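Teaching a robot by hand: frequently asked questions

Last updated 08/11/2021 by Umut Akbulut, Himbridge open sessions

We get a lot of messages from people who have just signed up, or who came to a session and went home with more questions than they brought. Lovely! Keep them coming. The ones that turn up most often are answered on this page. If yours is missing, write to the session desk and we'll add it.

Do I need to know any programming?

None at all. You'll be moving a robot arm through a household job, and the software writes down what the arm did. Some of our best demonstrators are keen knitters and people who fold a lot of washing. A feel for cloth helps far more than a feel for code.

What's the difference between "by hand" and "by remote"?

By hand means you hold the arm itself, just above the wrist, and push it where you want it to go while the motors go slack. It's wonderfully direct and most people get the hang of it within a few tries. The drawback is that your own arms are in the way of the room cameras, and you get tired.

By remote means you sit at the Cloutier desk with a small copy of the arm in front of you. Move the copy and the big one follows. It feels odd at first (there's a short delay, and you can't feel the cloth), but your hands stay out of shot and you can go on for longer. We do nearly all our clothing tasks this way now.

What does the robot see while I'm teaching it?

Mostly what the wrist camera sees. It rides along with the gripper, so both fingers are always in view and everything else swings about as you move. People are surprised by how close up it is! Try to work from that view on the desk screen and save peering over at the real arm for when you're properly lost. If you use something only you can see, the robot has no way of learning from it.

With clothes, get one finger down near a fold and keep the other well clear until you've settled on how much cloth you want between them. In this wrist view the left finger is down on the blue garment, next to the patterned bit showing in the fold, and the right one is still over bare grey fabric.

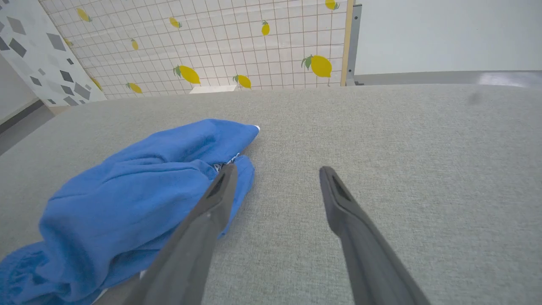
Why do you use soft furniture? Wouldn't a table be easier?

Much easier, and we do start newcomers on a table. But clothes get dropped on sofas and chairs in real homes, and an upholstered surface behaves in its own way. It gives when you press on it, it's rarely level, and a fingertip can catch the cover along with the garment. All of that is worth having in the recordings. Come down gently, and if you feel you've pinched the cover, open up, lift a little and have another go.

Why are there patterned panels behind some of the set-ups?

So that the background isn't the same in every recording. If a robot only ever practises in front of one plain wall, it can get muddled when the wall changes. The lemons are everyone's favourite and yes, people do ask where to buy them. We move the panels about between sets, so please leave them where you find them during yours.

How should I start and finish a demonstration?

Start with the gripper open and the arm at rest. Press the pedal, wait for the tone, then begin. When the job is done, open the fingers, bring the arm up clear of the cloth and press the pedal again. Please don't skip that last lift. Recordings that stop with the fingers still buried in a sleeve are very hard to use.

I made a mistake halfway through. Do I throw it away?

Please don't! A slip that you notice and put right is one of the most useful things you can give us. The robot will slip too, and it needs to have seen what comes next. Missed grasps, a hem that slides out, a shirt that turns over the wrong way: carry on and fix it.

Do bin it if

- somebody's hand came into view
- the garment went on the floor
- the arm stopped itself
- you forgot what you were meant to be doing (we've all done it)

The bin button is on the left of the Fullora screen. It asks you twice.

How fast should I go?

At the speed you'd use if you were half listening to the radio. Very slow, careful movement sounds sensible, but it fills the recording with pauses and the robot learns to pause as well. Very quick movement blurs the wrist view. If you need to think, do it before the tone.

How many demonstrations does one task need?

It varies a lot. Picking up one garment from one place can start working after 100. The folding task has over 1,000 and still gets collars wrong, which I find rather endearing. Each person does sets of 4 before a break, and we swap the garment or its starting heap every time so that no set is the same thing over and over.

How do I make a good starting heap?

Drop it. Don't arrange it. Hold the garment at shoulder height over the seat, let go and leave it however it lands, even if it's ugly. Tidy heaps teach tidy habits, and the robot won't meet many of those in a bedroom.

My hand aches after a session. Am I doing it wrong?

Probably gripping the trigger too hard. The fingers close fully with a light squeeze, and squeezing harder makes no difference at the other end. Rest your elbow on the pad, and swap with your partner after 2 sets.

Can I bring my own clothes?

Yes please, especially anything slippery, stretchy or brightly coloured. No pins, brooches or loose beads. Pop your items in the Trarneo box by the door with a name tag, and collect them before you leave.

Will I get to see the robot try it by itself?

You will! We hold a replay evening at the end of November, when the arm has a go at everything taught that month. Seeing it hesitate over a sleeve exactly the way you did is great fun. Sign up at the session desk, and tell us which task was yours so we can run that one while you're in the room.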